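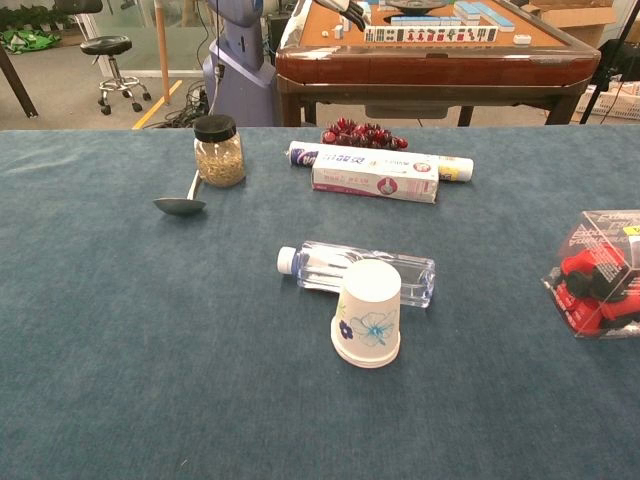 Last updated: Tuesday, 16:20

Taster is a grasp planner from Clivport. You give it a depth image, it gives you a ranked list of places to grab, and you decide how brave you feel. I ran version 5 for most of July on our usual clutter.

It is very good at boxes. The toothpaste box lying across its tube came back with a sensible top grasp every time, and the jar with the black lid gave it no trouble either. Even the artificial grapes were handled with some dignity.

The clear bottle is another matter. Lying on its side on the felt, with an upturned paper cup against it, it reached the planner as a white cap and a rumour. Taster's best offer was the cup, ranked first, with the bottle in 13th place. Pîrvu, which we used before, at least admits when it has no depth to work with. The spoon fared little better: too flat, and filed under table.

Setup took 20 minutes, most of it spent on a config file of 3,901 lines – yes, one file. Barbara Stępień wrote a small script that hides the bits you never touch, and I now refuse to open it any other way. The Gisus plug-in for replaying failed plans is excellent, and has had plenty of use.

Buy it if your world is cardboard. If you own glassware, wait for the next release.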